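Grenimby Repair Library: second progress report to the Trallent Community Fund
7th December

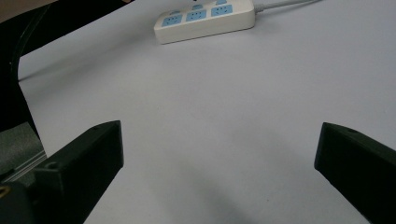

Power strip with blue outlets, on a pale tabletop.

We said in our application that the repair library would be open by spring. It is open now, and spring has technically finished, so we are claiming a narrow loss.

Money first. The fit-out is done and paid for. Shelving came in under budget and the door came in over it, the door having been hung by a firm that measured a different door. They have been back. It closes. The small surplus on shelving has gone on a second set of precision screwdrivers, as the first set is borrowed so often that we could fairly call it a travelling exhibition.

Membership stands at 120 households against a target of 100 by year's end. Most come from Grenimby itself, with a handful driving over from Shetty, where the hardware shop closed and was replaced by a place that sells candles. Of the items brought to repair nights so far, 49 were fixed on the spot, 30 went home with a part on order and 41 were pronounced dead. The dead pile is mostly toasters. We had planned a programme of furniture and clothing repair and did not see the toasters coming.

Sewing has been the quiet success. Both machines are booked out most weeks, and the zip replacement class filled before we had finished putting up the poster. Bicycles have gone less well. The work stand arrived missing its clamp, and the supplier's view is that a stand without a clamp is still a stand. We are discussing this.

The catalogue is behind. We bought the Zokton lending software on the strength of a very good brochure. It handles books beautifully and wants an author for every item, so our orbital sander is currently listed as the work of Anonymous. Loans are being recorded on paper as well until this is sorted, and the paper has not yet crashed.

Changes we are asking you to approve: moving the unspent advertising line across to consumables (glue, thread, sandpaper, fuses), and shifting the children's workshop from the January holidays to February, when the hall is free and the heat might have let up a little.

The next instalment is due on acceptance of this report. Receipts are attached in the order we found them.

Recent reports
Grenimby Repair Library: first progress report
Shetty Creek Walking Track: final report
Grenimby Hall Roof: variation request
Trallent Community Fund: reporting guidelines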